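Bench Two upkeep meeting – minutes
Date: 14/07/2021
Place: small meeting room, Melport
Present: Grethe Hauksdóttir (chair), Jomar Estrella (notes), the rest of the bench group
Apologies: none

1. Last minutes
Accepted with one fix: the spare finger pads are in the Zameten cabinet, not the one by the door. Jomar has moved the label.

2. State of the hand grippers
Grethe opened with good news and was plainly happy to share it. Both grippers have now passed 1,000 closes since the pivots were cleaned, and neither one has picked up the sticky feel we had in spring. The linkage moves beautifully. Everyone who tried the pair before the meeting said the same thing, and Jomar asked that the word "buttery" go in the minutes, so there it is.

The old cleaning interval was 600 closes. Grethe thinks we can stretch it, but would like to see one more round of numbers first. Agreed to leave it at 600 until September.

Pads: the left gripper had one pad sitting a hair proud of the other. Jomar took out the small screw, wiped the seat and put it back, and the two faces now meet flat. Took him less time than finding the driver.

3. Set-up for the snack packing table
Long talk on this, all of it useful. The table is laid out with the clear containers on the left and the packets out on the white top where both hands can reach. We are keeping a mix of stiff bags, soft pouches and small packets, as each one asks something different of the jaws. Shiny clear film is still the best test of the pads we have found – if a pad is dusty, that kind of bag tells you right away.

Cable routing came up again. Grethe wants enough slack behind each wrist that the hand can turn over freely, and no more than that. Jomar likes a longer loop on the right. They tried both at the table and the longer loop won, so we will do the left to match.

The plates on top of the grippers get their bolts checked at the start of each session. This takes almost no time and we have been good at it lately. Well done all.

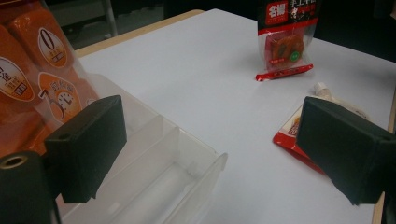
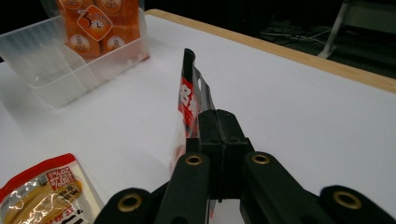
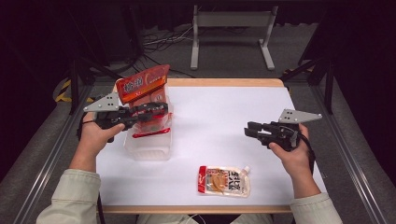
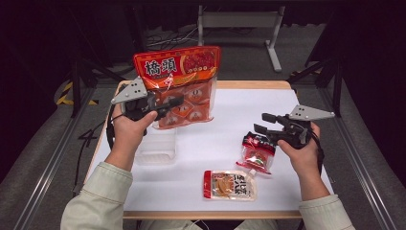

Hand grippers at the snack packing table, item 3.

4. Log sheet
The new sheet has 197 entries already, and people are writing real remarks in the last column, which is great to see. Two small changes:
– a box for left or right gripper, so we stop guessing from the handwriting
– "jaw check" moves to the top line, above "cables"

Jomar will print the new version on the heavier paper. The old sheets go in the Yap binder and stay there.

5. Spares
We have 2 full sets of pads left. Fimo can send more, though they want the drawing number on the order this time. Grethe has it and will pass it on. A question was raised about trying a softer pad on one gripper only. Lots of interest! Grethe is in favor as long as the other gripper stays as it is, so we have something to compare against. Jomar would like to run the soft pouches first, as those are the ones he most wants to see improve.

6. Any other business
The short hex key is missing again. If it is in your coat, please bring it back.
Someone asked if the brass parts at the pivots need oil. No. Dry cloth only, please, then open and close the jaws by hand a few times and listen.

Actions
Jomar: reprint log sheet, lengthen left cable loop
Grethe: drawing number and order to Fimo, choose softer pad for the trial
All: bolt check before each session, remarks in the last column

Next meeting: same room, time to be sent by Grethe once the pads arrive.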